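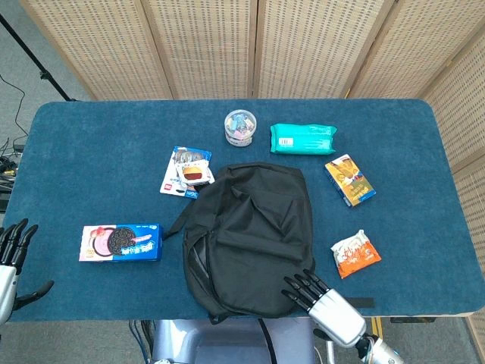

Bag-packing bench, pre-run safety check. Club team Treltberg, Thursday session. Checked by Zainab Ogbonna, comments by Vasanthi Kanagaratnam. What a good week to be doing this one – the packing task is my favourite so far! Both hands are to be parked clear of the bag before anyone leans in to move a prop. With the right hand as close to the backpack as it is here, nobody reaches over the table until Zainab calls "clear".

1. Table and props
Bag flat, front up: OK.
Snacks and toy spread out: OK. Lovely mix of shapes, the round jar will be a proper challenge.
Loose straps: WATCH. One hangs over the front edge. Tuck it in before the arms move.

2. Floor and cables
Black cables on the left: FIX. Tidy and tape down before Grareo team come round to visit.
Stand leg behind the table: OK, keep feet away.

3. Hands and grip
Stop button tested 2 times: OK.
Grip on notebook by the spiral binding, other hand on the bag: OK. I love this hold!
Cable under left arm: WATCH. Check it can't snag on a strap.
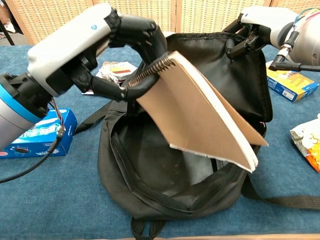
4. People
Two at the bench, everyone else behind the line: OK.
Hair tied back, lanyards off: OK after a reminder.

5. Sign-off
Passed for slow speed only. Full speed once the floor cables are done. Log kept on the Wikico page, run 28.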